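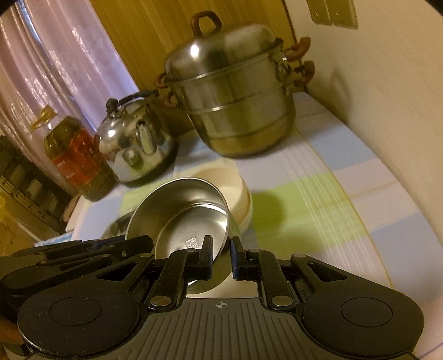
*Steel bowl and white basin on the counter.*

# Seasonal creel survey clerk, Tavari River

Liria Fisheries Services is hiring creel survey clerks for the trout and salmon season on the Tavari River. The survey area runs from the Caldeira bridge down to the Pleson pool. Work begins in June and ends when the river closes to angling.

## Duties

- Interview anglers at access points and record hours fished, method, and fish kept or released.
- Measure fork length and take scale samples from kept fish, with the angler's consent.
- Read water temperature at fixed stations at the start and end of each shift.
- Enter all interview forms within 24 hours of the shift.

Clerks do not enforce regulations. Violations are passed to the district warden.

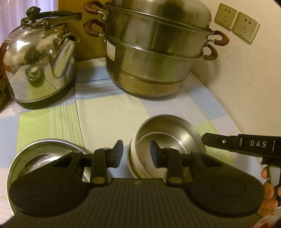

Photo: Liria Fisheries Services

## Schedule and pay

The season is 71 shifts per clerk, assigned by random draw and split between early and late starts. Shifts last 7 hours. Pay is $255 per shift, plus mileage between access points. Some shifts fall on holidays and cannot be traded without approval from the survey lead.

## Requirements

- Valid driver's license and own vehicle
- Able to walk up to 49 minutes over uneven bank to reach the upper stations
- Able to tell trout from juvenile salmon, or willing to complete the two-day identification course
- Legible handwriting

Prior survey work is helpful but not required. Waders, a measuring board, and a thermometer are issued on the first day and must be returned.

## To apply

Send a one-page resume and two references to the Liria office in Caldeira. State which shift start you prefer. Applications are reviewed in the order received.

Posted January 4, 2023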